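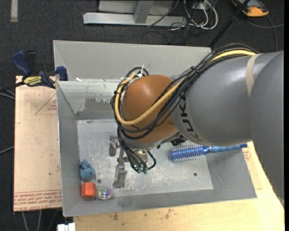
Visit to the returns and sorting building at Vadwood

Our group went to Vadwood in March to see how Viltetov handles goods that come back from shops and mail-order customers. The visit took most of the morning. We were let in at the side gate at 8:30, signed the sheet, and were given vests and shoe covers. Lockers are available for bags, but bring a coin.

The building used to be a furniture warehouse. Viltetov took it over from McIntyre, and the old McIntyre sign is still up over the loading doors. There are 4 doors, and 3 were in use when we were there. Trucks back in, the cages are rolled off, and each cage gets a paper tag with the store number and the day's color.

Cages go first to the opening tables. Staff cut the cartons, take out the paper and air pillows, and sort by type. Most of what we saw opened was small household stuff: brushes, combs, soap dishes, kitchen tools, bath toys, phone cases. Clothing goes to a different site. Anything with a battery goes on a separate shelf, and anything that has leaked is bagged right away.

Small items then travel in open metal bins. The bins are the older kind with sloping sides, and Viltetov bought them used. Our guide said plastic totes were tried first, but the corners split after one winter. The metal ones get scratched on the floor and the paint wears off the walls, and that is considered fine. They are heavy, though. I lifted an empty one and would not want to do it all day.

Loading is kept light, and a bin holds only a few things at a time. Hairbrushes were discussed for longer than I expected. A round brush rolls and ends up against the wall of the bin, a flat paddle brush stays where it is put, and bristles hook onto anything made of net. Brushes returned without their packaging are not resold. They go to material recovery with the mixed plastics.

After the bins there is a checking station with a scale and a label printer made by Erko. The printer jammed while we were watching and was running again in a few minutes. Good items are bagged, labeled, and put on shelves by product group. We were told the site handles 161 product groups. The shelf plan is taped up at the end of each aisle, with a lot of corrections in pen.

We finished in the break room with coffee and rolls. Questions were mostly about packaging waste. Cardboard is baled on site and picked up twice a week, and the air pillows are popped and baled separately. Prices for the bales were not given out.

Practical notes for other groups: the floor is cold, so wear thick socks. Hearing protection is handed out near the baler. The tour includes one set of metal stairs, with a freight elevator for those who need it. Parking is behind the building, and the entrance from the main road is easy to miss.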